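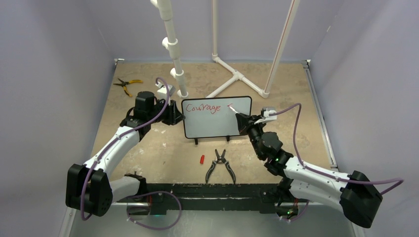

Stock parallel gripper or soft fingertips for writing with a marker?

Hi everyone! I have a two-arm setup on a shared mounting bar, one gripper steadying a small whiteboard by its left edge and the other doing the writing. I got as far as "Courage" in red and was pretty pleased with myself, but the letters drift once the arm reaches the right part of the board. I'm on the stock black grippers, with a little camera over each one, and I've been looking at the Tovard soft fingertips. Has anybody compared the two for pens? I'd also like to know if it's worth moving to the Detura controller while I have everything apart – or is that a separate headache?

3 answers

Answer 1 (16 votes)
I went through nearly the same thing last July, so I'll ramble a bit. The Tovard tips are lovely for cups and fruit, but a marker rolls in them. Mine leaned over a little more with every letter until I was writing with the side of the tip. I went back to the stock fingers and wrapped the marker in one layer of bicycle inner tube, and it held straight for a whole evening of writing. Before you spend anything, check the board too! If the holding arm gives a little when you press, your letters will wander no matter what grips the pen. Try lowering the pressing force first, then write the same word at the left and the right and compare.

Answer 2 (3 votes)
Agree on the inner tube. I'd leave the controller alone until the drift is fixed, otherwise you won't know which change did it. When I moved to the Detura I had to redo all my camera calibration, and that ate up to 16 hours.

Answer 3 (0 votes)
soft tips worked ok for me but I was using a fat crayon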